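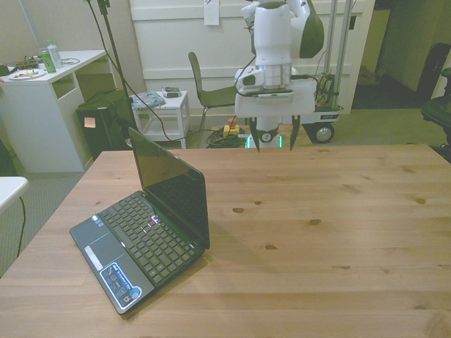
Figure 6.1 A laptop on a pine table. Straight grain and dark knots are typical of boards cut from softwood trees.

Chapter 6
Wood as a Material

Wood was in use long before metal, and it is still found in most homes. Floors, roof beams, doors, pencils and paper all begin as trees. In this chapter you will study how wood is built up, why one board differs from another, and how sawmills turn a round log into flat lumber.

A tree grows outward from a thin layer of living cells just under the bark. In places with cold winters, growth is fast in spring and slow in late summer, and it stops by November. The spring wood is pale and soft. The summer wood is darker and harder. One pale band and one dark band together make a growth ring. When a log is sawed lengthwise, the rings show up on the face of the board as lines, and these lines are part of what we call grain.

A knot marks the place where a branch joined the trunk. The grain bends around it, and the wood there is dense and hard to plane. A knot near the edge of a beam weakens it more than a knot of the same size in the middle. For a tabletop, knots are mostly a matter of taste.

Wood also moves. It takes in water from damp air and swells, then shrinks again when the air is dry. Nearly all of this movement is across the grain - a board changes very little in length. Furniture makers have to allow for it when they join planks side by side.

Case study: the Pestutitz mill

The Lokance company runs a sawmill at Pestutitz that cuts pine and spruce. On a normal day shift it handles 230 logs. Fresh boards are stacked with thin strips between the layers so that air can pass through, and they stay in the yard for 154 days before they go to the kiln. You will return to this mill in Section 6.3, where you will work out how much water leaves a stack as it dries.

Key terms
grain, growth ring, knot, softwood, hardwood, kiln, moisture content

6.1 Softwoods and Hardwoods

The names can be misleading. Softwoods come from trees that bear cones, such as pine, spruce and fir. Hardwoods come from broad-leaved trees such as oak and maple. Balsa is a hardwood, yet you can dent it with a fingernail.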